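Ticket 482, reopened by Vignesh Amin
Product: Flindar under-counter fridge, fitted in the break room at Ukstead
Status: waiting on vendor

Reopening this. It was closed in January as "resolved by reset" and I don't see how a reset resolves water. There is a puddle under the salad drawer again and the towel I left there was soaked by 7 a.m.

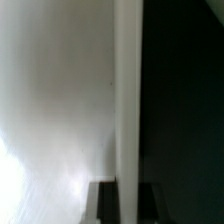
## Steps already tried

- Power off for 2 hours, door open. Puddle came back.
- Leveled the feet. The Poduval tech said it was leaning forward. My level said otherwise, but I let him adjust it.
- Flushed the drain hole with 200 ml of warm water. It went through without backing up, so I have doubts about the "blocked drain" theory.
- Changed the setting from 4 to 3. No difference that I can see.

Error 1112 has shown up on the display twice. Poduval says it means "door left open." The door was shut both times, and I was standing next to it for one of them.
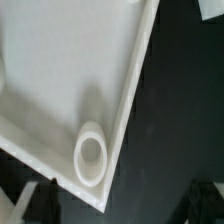 Their next idea is a new door seal from Bruladis, at our cost. I did the paper test on all four sides and the paper grips everywhere. A bad seal might explain frost, but there isn't any frost. Before we pay for a part, I'd like someone to tell me in writing why they think the seal is at fault, and whether we get the money back if the floor is still wet afterward.

Please don't close this again without calling me. I'm leaving the towel down overnight and will add a note in the morning.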